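Gototix Bench Kit: questions we keep getting

Last updated 27 Apr 2019. Written in a hurry between support calls, so shout if something is wrong. Ask for Oliwia Szulc.

What is it?

Two arms, two hands, a controller and the Ploton software. You bolt the arms to a bench, or run the whole lot in simulation first, and teach it kitchen jobs. Picking up, putting down, moving food from board to pan. That sort of thing.

Who buys it?

Mostly colleges and small food firms wanting to try an idea before spending proper money. A couple of ready-meal makers. One bakery. If you want something to cook your tea at home, wrong product, sorry.

Do I have to buy the arms to use the software?

No. Ploton runs by itself on a desktop machine. Lots of people stay on the simulator for months. Licence is per seat, arms are a separate line on the quote.

What comes in the box?

Left arm, right arm, both hands, controller, two power leads, mounting plates, bolts, stop button, printed quick start. No bench. No pans. No computer. We had three emails last month about the missing computer, there isn't one.

How much?

Depends on country and whether you want training. Ask for a quote, Archana Rawat does them and normally replies same day. College discount yes, you need to write from a college address.

How long does setup take?

Software, a morning if your graphics drivers are up to date. Arms, allow a full day with two people. The plates have to be level or calibration moans at you and won't finish.

What does the simulator need?

Decent graphics card, 30 GB free on the disk. Save recordings to a second drive if you have one, they build up fast. Laptops work but the fan will drive you mad. Not tested on anything very old and we're not going to.

What kitchens are included?

Uçar is the standard set. Counters, floors, boards, pans, a few foods. Trina is the add-on with more foods and a sink, costs extra. You can swap the counter top and the floor in the scene menu without touching the task itself. Worth doing, see the lighting question further down.

Can I import my own objects?

Yes, most common model formats. Set the weight and friction by hand afterwards or everything slides like soap. Umut Ekinci wrote a short guide, it's in the help folder under Objects. He's redoing the part on soft things in June.

Are soft foods realistic?

Partly. Bread and patties hold their shape too well. They don't tear or crumble in the current version. If your job depends on how something breaks up, the simulator will tell you nothing useful, do it on the bench.

How do I teach it a task?

Put the glove controllers on, do the job, press save. Do it again with things moved a bit. And again. Most simple jobs need 200 good recordings before the trained version is worth running. Fiddly ones want 800. Bad recordings are worse than none so delete them as you go, don't leave it till the end like we did.

What makes a recording bad?

Dropped object. Hand stuck inside the board. A long pause while you scratched your nose. Also anything where you changed your mind half way and went back for a second grab, the system learns the dithering too.

Can it use both hands at once?

Yes, each hand is driven seperately. Plenty of jobs only need one, in which case park the other well away from the board. There's a park button for each side. The default park spot is fine for most benches, check it if yours is shallow.

Why hands with fingers? A simple two-jaw gripper is cheaper.

It is, and we'll sell you one. For boxes and jars take the jaws. Fingers earn their money on flat or rounded things lying on a board, where you want to curl over the side and hold on. They're slower to train. Alper Polat is the one to ask, he'll try to talk you out of fingers if you don't need them.

Can I see what the simulator looks like before I buy?

Ask for the demo, free, it has a board-and-pan scene in it and nothing else. Both hands work in it. No saving.

The view is narrow, can I change it?

Yes. Settings, View, then the height slider. Wide and short is the default as it keeps the speed up. If you're losing the near side of the board, tilt the view down before you make it taller.

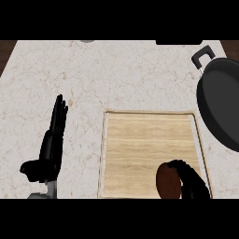 Changing the view after you've started recording is a bad idea though. The training goes by what it sees, so half your set from one angle and half from another gives you mush. Pick one, lock it (padlock icon), carry on.

Do the lighting and counter pattern matter?

More than you'd think. Train on one plain surface only and it gets confused by a different one. Swap the counter every so often. Same for the floor. There's a shuffle option which does this for you, off by default, we should probably turn it on.

My hand shakes when it's close to the board. Broken?

Probably not. Contact stiffness is set too high. Bring it down one notch at a time. If a real hand shakes, stop and check the wrist bolts first, then ring.

Is it safe round people?

Arms slow down when they meet resistance and there's the stop button. Not a toy all the same. Keep your own hands out of the work area when it's running, tie hair back, no loose sleeves. You do your own risk assessment, we can send ours as a starting point.

Can it go near real food?

Real food for trials, yes, with the disposable gloves on the robot hands. Food for people to eat, no. The hands are not certified for that and can't be washed down. Please don't put them in a dishwasher. Yes someone did.

Hot pans?

Not with the standard fingertips. Heat tips are on the price list, fitted in pairs. Even then, brief contact with the handle only, never the cooking surface.

Does a task trained in the simulator work on the real arms?

Sometimes first go, more often not. Budget for extra recordings on the bench to top it up. Reaching and moving carry over well, grip strength doesn't. Nevzat Ağca runs a half-day session on this, online, included with the arms and chargeable otherwise.

Warranty?

2 years on arms and controller. One year on the hands, fingertips not covered as they wear. Keep the packaging, returns in a loose box get charged for damage.

Can I hire instead?

Yes, by the month, minimum two. Waiting list at the moment. Hire money comes off the price if you buy within the hire period.

Do my recordings get sent to you?

No. They stay on your machine unless you press Send to Support, and that only sends the one you've picked. We delete it when the ticket closes.

Updates?

Free for as long as your licence runs. Back up your task folder before you install, the last update moved a few peoples settings.

Something else?

Use the contact form and put your serial number in the first line. Quote requests to Archana, hardware to Alper, anything about Ploton to Umut. Phones are on weekday mornings.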